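The arm is bolted down! I drilled the last hole on the morning of 24 December 2021, swept the shavings off the table, and then just stood there grinning at it with my coat still on.

If you've followed along since June you know this is the second base. The first one sat on a clamp and wobbled every time the shoulder joint sped up, so whatever I taught it in the morning was off by lunch. The new one goes straight into the tabletop in our shared workshop on Plellero, and I can lean on it with my whole weight without feeling it move. I used the mounting kit from Van Rooij (good bolts, terrible instructions, buy it anyway).

I'm calling the whole project Brudis, and the goal hasn't changed: I want it to do small kitchen jobs with ordinary kitchen stuff. No foam cubes. I had 300 foam cube pickups logged and I was so bored! Fruit is much more fun. A lemon rolls, a lime rolls in a different way, and a slice lying flat on a board is a whole problem of its own, because there's hardly any edge to get hold of. I've spread things out wide for now so the planner has room to come in from any side. Board and lemons over on one side, a plate right below the base, and the tray with the bear on it down at the other end (I love the bear).
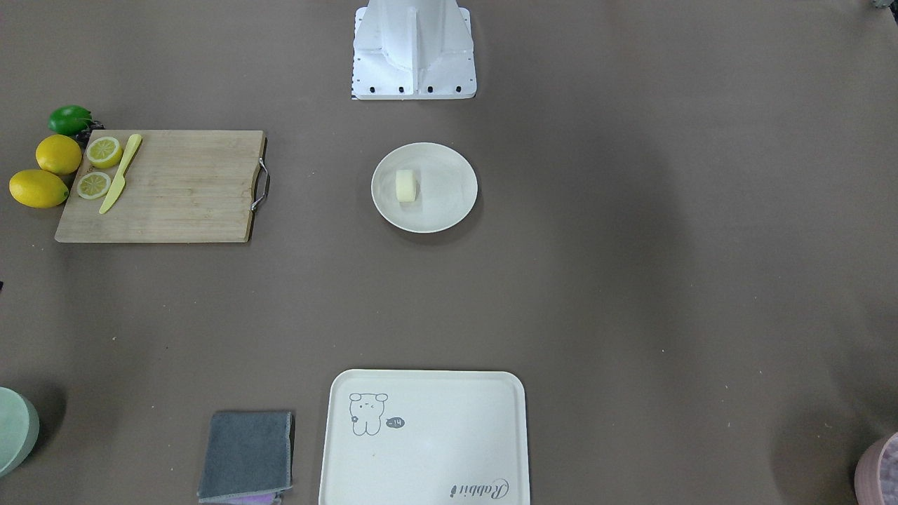
Lesus asked whether it wouldn't be smarter to put the plate farther out, where the elbow doesn't have to fold so tight, and let the close-in space go to things that never move. I've been chewing on that ever since. The tight fold is where my joint limits kick in, and of the 49 runs I did on the old base, 31 of the failures... well, no, 31 of the runs failed, and most of those were close to the base. So yes, probably smarter. But I want to see what the stiff mount does first, before I go changing two things at once.

Next up is the calibration routine. I rewrote it over the past 5 evenings and it's so much shorter now, just touch the corners, touch the center, done. After that comes the wrist cable, which still snags if you turn it too far clockwise. I have a printed clip for it that almost fits. More soon, with numbers!

Comments (3)

bolt_and_bran: What size bolts did the kit come with? Mine has the same wobble and I'm tired of clamps.

tinplate: Please do lemons before limes, I have a bet going with my brother.

ovenmitt: Our arm hated tight folds too. Slowing the elbow down helped more than moving anything.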